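The Understudy

By July I had taught the arm to pick up 214 objects, and it had taught me to stop using my elbow.

The job at Kasten had been advertised as "demonstrator". I'd pictured a supermarket, a tabletop, small squares of cheese. What I got was a room at the back of a unit in Furholm with charcoal carpet, a metal bin, and an arm that did whatever my right hand did, a blink later and with far more dignity. I held a grip on a stand. I moved, it moved. I squeezed, it squeezed. Everything I did was kept, and at night the machine in the cupboard chewed it over and tried to work out what I'd meant.

The trouble was that I hadn't always meant anything.

I come from a long line of people who can't pick up a cup without first waving at it. My mother does it, my aunts do it. The hand goes out, hesitates, circles, and comes down from the left as though the cup might bolt. I had no idea I did this until the first trained version of the arm was switched on and left to itself. It reached out over the bin. It hesitated. It drew a small, fussy circle in the air and came down from the left.

"What's it doing?" said the supervisor.

"Thinking," I said.

She looked at the arm, then at me, then at the mug of tea I was in the middle of picking up.

After that there were rules. I was to go straight down. I was not to hum, though the arm had no ears. I was to do 200 clean grasps before lunch, a clean grasp being one that a stranger could watch without feeling anything. The bin was filled from a crate of odds and ends that somebody had bought in a hurry from a shop that was closing: tape measures, toys, bits of kitchen, things whose purpose had been lost when the packet went in the skip. I was to take each one out, put it down on the board, and go back for the next. When the bin was empty I tipped the lot in again. My brother asked what I did all day and I told him I tidied up for a living and then undid it, and he said that sounded like having children, only with a pension.

The orange thing was the worst. It had lobes where you wanted edges and edges where you wanted to get hold of it, and it would sit between the fingers as good as gold until the moment you lifted. I dropped it so often that the supervisor began marking it on the sheet with a dash. I learned to go in slowly, point the gripper down, and wait for my own hand to stop having opinions.
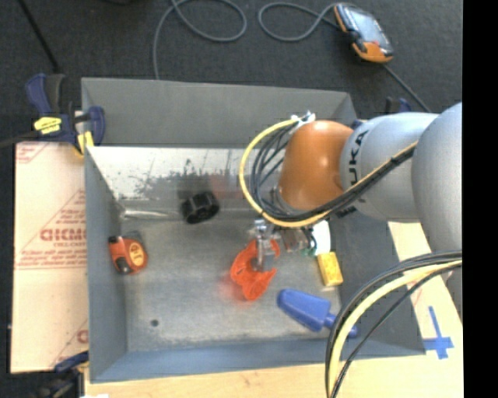 How does a robot learn from someone moving it by remote control?
It records where the hand went and what its cameras saw at each moment, and the training looks for the link between the two, so that when it later sees something similar it makes a similar move - good habits and bad ones alike.

That was on the laminated card by the door, for visitors. I read it every morning while I was hanging up my coat, and I always felt the last five words had been added by someone who'd met me.

We had visitors in the summer. They came from Bratus, who were thinking of buying the whole arrangement to sort returned goods, and they stood on the carpet in their good shoes and asked to see it work alone. The supervisor put the grip out of my reach. She did it tactfully, the way you'd move a glass of wine.

The arm went straight down. It took a tape measure and set it on the board. It took a block, then something blue. Six objects in a row, each lifted as if by a person with no family at all. One of the visitors said it was very smooth. I felt proud, and slightly bereaved.

Then it came to the orange thing.

It stopped above it. I knew that stop. It was the stop my mother makes at the handle of an oven door. The fingers opened a little, closed a little, and the wrist began, ever so gently, to go round.

"Is that a fault?" asked the visitor.

"That's an approach strategy," said the supervisor, without turning her head.

It completed the circle. It came down from the left, took hold, and lifted, and the orange thing rose out of the bin and stayed where it was put, perfectly well behaved, for the first time in its life. The visitors wrote something down. I'd managed that particular lift four times in a morning at best, and then only by holding my breath.

Bratus signed. They wanted the approach strategy left in. They wanted it, in fact, on the difficult items generally, and could the original demonstrator be kept on to provide more of it?

So I went back to the beginning, with a new crate and a new sheet. There were 292 objects this time, all of them lobed. I was told to wave as much as I liked. I took hold of the grip, looked into the bin, and went straight down.

I tried again. Straight down. The supervisor suggested I think about tea.

I rang my mother that evening and asked if she was free for a few weeks' work.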